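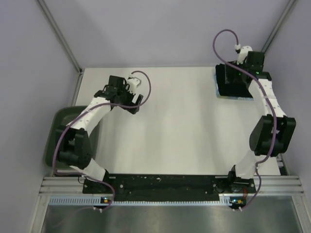

Two-arm cell, Bramstead, with the tray at left and the pad at back right.

Osman Project: Demonstration Collection Group
Minutes of the meeting held at the Bramstead site on 31st July

Present: representatives of the Bramstead operating team, the Dudcombe training team and the Estar project office. The project office took the chair.

1. Minutes of the previous meeting
The minutes were agreed as a correct record, subject to the word "episodes" in item 4 being changed to "accepted episodes".

2. Collection during July
The operating team reported that 262 episodes had been recorded in the month. Of these, 24 were rejected at review, 18 for early release of the object and the remainder for missing joint readings. The group accepted the figures. Dudcombe asked that rejected episodes be kept in a separate store and not deleted, as they may be of use in training the system to recognise a failed grasp. This was agreed.

3. Right arm tasks
The group considered the approach to the black object on the blue-grey pad. Dudcombe noted that operators differ in how long they hold the gripper against the object before lifting, and that the learning system copies the pause as readily as the lift. It was agreed that operators should continue to work at their own pace but should not stop once contact has been made.
Action: operating team to amend the operator sheet.

4. Left arm tasks
Work with the green tray is to begin in August. Dudcombe requested that the starting position of the left arm be varied between episodes. The operating team had no objection but asked for a written list of positions. A first set of 22 was proposed and accepted.
Action: Dudcombe to supply the list.

5. Cables
The operating team raised the routing of the purple cables, which loop above both grippers. Concern was expressed that the left loop may hide part of the tray from the overhead view in some positions. The group did not reach a decision. The matter will be taken again when the first tray episodes have been reviewed.

6. Cleaning of the cell
It was noted that debris collects on the black mounting plate between the arm bases. The plate is to be wiped down at the start of each shift, with both arms switched off.
Action: operating team.

7. Any other business
The project office reminded both teams that episode notes must be entered on the day of recording. Dudcombe asked whether notes could be shortened to a single line, and the project office will reply in writing.

8. Next meeting
To be held at Dudcombe. The date will be circulated by the project office.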